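Clearing the blue table

22 January 2021

I said in my last post that I would do the spare room before the end of the month, and I've made a start. It has been a dumping ground since June, when we moved the desk out and everything that had been in or on the desk stayed behind. I gave myself 5 sessions to get through it. Two are done.

The rule I'm following came from Ruby-Lee Cartwright, who wrote a comment on the kitchen drawer post. She does flat surfaces first and leaves the floor until last. I had always done the floor first, and then put the things from the table on it, so I can see her point.

The first session was just paper. I went through 232 sheets, mostly instruction leaflets and old statements, and kept one thin folder. I only know the number because the shredder has a counter on it. The shredder also overheats, so that took longer than it should have.

The second session was the table itself. It's the light blue one we bought from Ellery when they were closing the shop in town, and it has been a good table. It wipes clean and doesn't show pen. What it does show is how much I put down on it without thinking. The pink bag has been by the vase for weeks. I use it for the library and then forget it has anything in it. The vase can stay, as the green stems make that end of the table look a bit less like a workbench.

The plastic tray was the thing I couldn't decide on. It's a see-through white one with two shallow round dips next to each other, and I have no memory of buying it. Vaughan Sheehan next door thinks it came with a set of bowls from Jadel. I've kept it for now, and if I haven't used it by June it can go.

Cloths were the other problem. I had them in every room and never one where I wanted it. The pinky red one is now the cloth for this room and it isn't to go anywhere else. 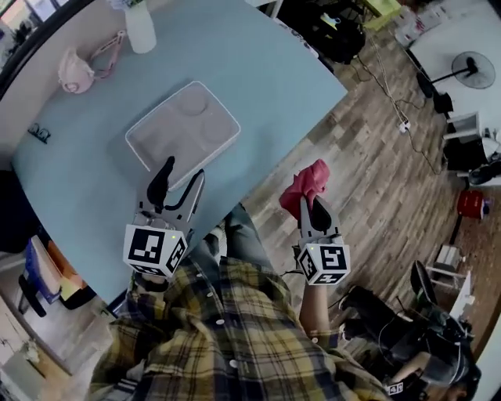 What's left on the floor

The table is more or less settled, so next time it's the floor. The boards are a grey-brown wood pattern and they hide dust very well, which is a good thing until you walk across them in socks.

The cable needs sorting out first. It runs across the open floor to the power strip and I've caught my foot on it more than once. I'd like it along the wall. Sesa do clips for this and I've ordered a pack of 200, as the small packs were out of stock. If anyone local wants some cable clips, let me know.

The standing fan can go up in the loft until the weather turns. It's in front of the white counter at the moment and I have to reach round it for anything I want. The white storage boxes in the corner have to be opened and gone through, and I'm expecting those to take a whole session. I labelled them at the time but the labels have come off.

The red bucket lives under the sink and should go back there. The white chair stays. The yellow-green stool I'm still thinking about. It's a nice height but I never sit on it, and my sister has asked for it twice.

I also had a look at the Loltell shelf units that somebody recommended, but I don't want to buy anything to put things in until I know what I'm keeping. I'll measure the wall after the boxes are done and put the sizes in the next post.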